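Reusing an old desktop tower for a quiet home music server?

Posted by Nicanor Cuautle, 2/21/25

My uncle passed his old office PC on to me and I'd love to turn it into a little music server for the living room. I have 288 albums ripped so far and I'm adding more every week (my CD shelves are finally emptying out!). Is an old tower worth the trouble, or should I buy one of those tiny boxes like the Wivar? The fan noise worries me most. Budget is $200, tops.

Uyên Hứa

Oh, do it, this is such a fun project! Mine has been running since November and I still grin every time I pull up an album from the couch. A music server hardly has to work at all, so almost any old machine can handle it. Spend your money on quiet and on storage. I put in a slow, large case fan for $30 and it made a huge difference, and I moved the whole thing into the hall closet with a network cable running under the carpet. Now I can play the softest piano record and hear nothing but piano.

Two more things. Back up your rips to a second drive before you touch anything, please! And spend an evening fixing your tags first. I had 82 albums filed under "Unknown Artist" and sorting them out later was a slog, though I did rediscover some wonderful stuff in there.
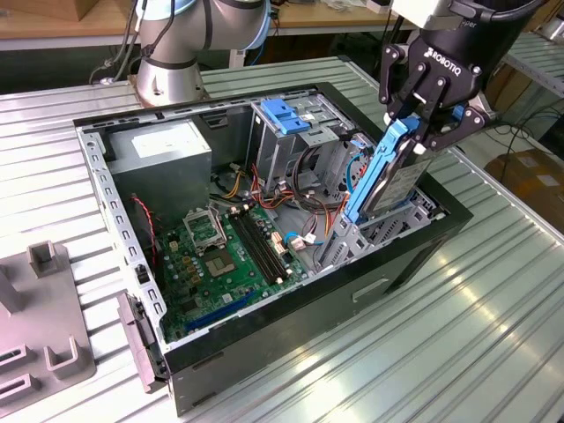

For the software I tried Flernurus and then Zelix, and I stuck with Zelix. It handles box sets and classical so much better, and the phone app is lovely. Set it up with just a handful of albums, see if you like how it sorts them, then point it at the full folder and let it scan overnight.

chu_fan

I have the Wivar. It's fine. Small, quiet, but the search is slow once you have a lot of albums. If you already have the tower I'd go with that. Check what it does to your power bill though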